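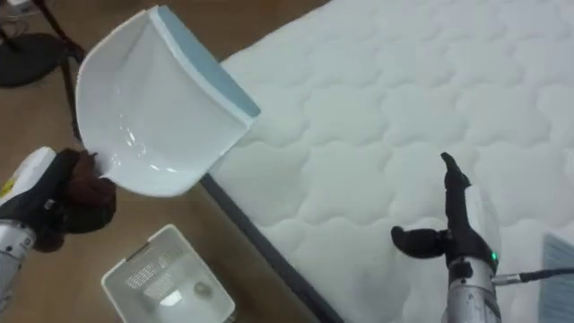 **Ticket 124: dustpan leaves a line of grit behind (Prulberg long-handle set, upstairs rooms)**

Opened by Khadija Samir, housekeeping. Status: still open, sort of!

OK so I've been fighting with the fine dust in the upstairs rooms since we moved the beds, and I need a second opinion before I order anything. Every time I sweep up to the pan I get that thin gray line on the floor, I back up, sweep again, and there's the line again (smaller, but still there). My first guess was the edge strip. On the white pan it's the pale blue rubber band along the front lip, and if that doesn't sit flat, the dust goes straight underneath. The rest is smooth shiny plastic, so I never suspected the scoop itself.

What I've tried so far:

- Washed the strip in warm water and dish soap, dried it with a towel. A bit better for one room, then back to the line.
- Pressed the lip down harder. Worse! The middle bows up and the corners dig in.
- Swapped brushes with the Mavitent set from the laundry closet. Much better, maybe half the line gone.
- Left the pan upside down under a stack of folded blankets for 30 minutes to flatten the lip. No change that I could see.

**Reply, Juniper Castellanos, 9:30 a.m.**

Try holding the handle lower, almost at the floor. You're probably tipping it up too far and only the back of the strip is touching. Also, which brush were you using before? If it's the old Nyanda one, the bristles are all splayed out and it flicks the fine stuff right over the lip. I'd toss it.

**Khadija again, after lunch**

Yep, it was the Nyanda brush, and yep, it looks like a dandelion. It's in the trash now. Holding the handle low helps a ton, I did 6 rooms and only got the line in two of them, both on the old boards by the window where the floor dips anyway. For those I wiped up the last bit with a damp paper towel and moved on with my life.

Still want a spare strip if they sell them separately. Juniper, can you check with Fleneck when you do the September order? Leaving this open until I hear back.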